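Bringing a robot arm into a housekeeping crew: how we set it up at Gasham

The Gasham site has 275 furnished rooms, and turning them over between tenants used to mean a lot of small carrying: dishes, trays, desk items, whatever gets left on a dresser. Since January one arm has taken part of that job. These are the steps we followed, in the order we would do them again.

Step 1. Write down the job before you pick the task

Follow one person for a full shift and note each thing they lift, where it goes and who decides. Our list had 586 lines. Most of them looked alike on paper, but the crew sorted them differently than the managers did. Let the crew's version stand.

Step 2. Choose one task and rehearse it in simulation

We started with small dishes on bedroom furniture. Natália Coelho built a plain room in the simulator and ran the task 700 times before any hardware was ordered. Have the people who do the work watch some of the runs. They will catch things an engineer won't, such as a route that blocks the door.

Keep the rehearsal room simple. A white dresser, two walls and the arm holding a small grey bowl over the dresser top are enough to talk through reach and clearance.

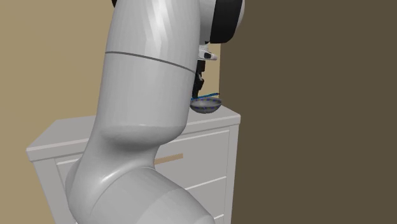
Humaira Lashari disagreed with starting this way. She said the simulator told the crew plenty about the arm and very little about their own hours, and that the schedule should have been on the table at the first meeting. We have moved that talk up to Step 1 for the Bastos site.

Step 3. Settle the schedule

Put in writing who works next to the arm, who may stop it, and what happens to the hours it frees up. At Gasham, 3 people moved from carrying to room inspection. Inspection is easier on the back but involves more standing and more typing, so budget for training and a decent tablet stand.

Step 4. Give the stop button to the crew

Anyone on shift can halt the arm without asking. Do not log stops by name. Log the room, the time and the object.

Step 5. Review on Friday

Trinidad Painemal runs ours before lunch. Go through the stops, drop any object type that keeps causing trouble, and hand it back to a person. Glassware went back in the second week and has stayed there.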